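Refaire le joint silicone d'un évier encastré

Fiche pratique, mise à jour le 2006-07-17

Niveau : débutant. Temps de travail : 2 heures, hors séchage.

Un joint d'évier se remplace dès qu'il noircit en profondeur, se décolle du plan de travail ou laisse passer un filet d'eau dans le meuble bas. Appliquer un nouveau cordon par-dessus l'ancien ne tient pas : le silicone frais n'adhère pas au silicone polymérisé. La dépose complète est donc obligatoire.

Matériel

Cartouche de silicone sanitaire acétique ou neutre
Pistolet à cartouche avec coupe-flux
Grattoir plastique et cutter à lame neuve
Dissolvant pour silicone en gel (Pikar ou équivalent)
Alcool ménager, chiffons non pelucheux
Ruban de masquage
Lisseur à angles interchangeables

Choix du produit

Sur la pierre naturelle, le marbre reconstitué et les métaux sensibles, prendre un silicone neutre. L'acétique dégage de l'acide acétique pendant la prise et peut tacher ou corroder le support. Sur stratifié, verre ou céramique émaillée, les deux familles conviennent. Le mastic acrylique est exclu autour d'un évier, quelle que soit la mention portée sur la cartouche. Pour les essais de cette fiche, nous avons utilisé le Fokumura neutre translucide et le Tindall blanc.

Dépose de l'ancien joint

1. Inciser le cordon au cutter le long du plan, puis le long du rebord de l'évier. Lame presque à plat côté plan.
2. Tirer le cordon d'un seul tenant si possible. Reprendre les morceaux restants au grattoir plastique.
3. Appliquer le gel dissolvant sur les résidus et respecter le temps de pose du fabricant. Essai préalable sur une zone cachée pour les plans laqués.
4. Retirer le gel, rincer, essuyer, puis dégraisser à l'alcool.
5. Laisser sécher une nuit, robinet fermé. Le support doit être parfaitement sec, y compris dans la fente.

Évier et plan de travail blanc brillant : 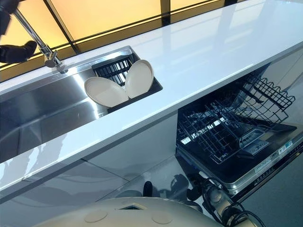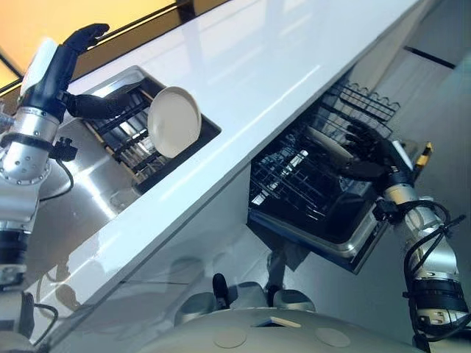
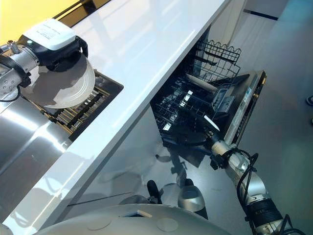

Pose du ruban

Coller une bande sur le plan et une autre sur le rebord de l'évier, parallèles, à 2 mm de l'arête de part et d'autre. Maroufler le bord intérieur du ruban avec l'ongle. Dans les angles arrondis, travailler par petits segments qui se chevauchent. Un ruban mal plaqué laisse filer le produit et donne un bord dentelé.

Application

Couper la canule en biais à 45 degrés, avec une ouverture légèrement supérieure à la largeur de la fente. Commencer à l'arrière, côté mur, et avancer sans interruption à vitesse constante. Relâcher la gâchette avant chaque angle, puis reprendre dans le cordon encore frais.

Lisser dans les cinq minutes, en un seul passage, avec le lisseur humidifié d'eau légèrement savonneuse. L'excès de savon sur le support non encore garni empêche l'adhérence. Retirer les rubans aussitôt après, en tirant vers l'extérieur du joint.

Séchage

À 21 °C, la peau se forme rapidement, mais la prise à cœur progresse lentement. Compter 31 heures avant toute mise en eau pour un cordon de section courante. Par temps froid ou en air très sec, allonger ce délai.

Défauts courants

Bulles : cartouche mal purgée ou humidité dans la fente.
Décollement côté inox : dégraissage insuffisant.
Joint creusé : quantité trop faible, ou lissage trop appuyé.
Surface collante après deux jours : cartouche périmée. Vérifier la date sur le fond.

Référence de la fiche : Nesisow 689. Voir aussi la fiche sur le remplacement d'une bonde à panier.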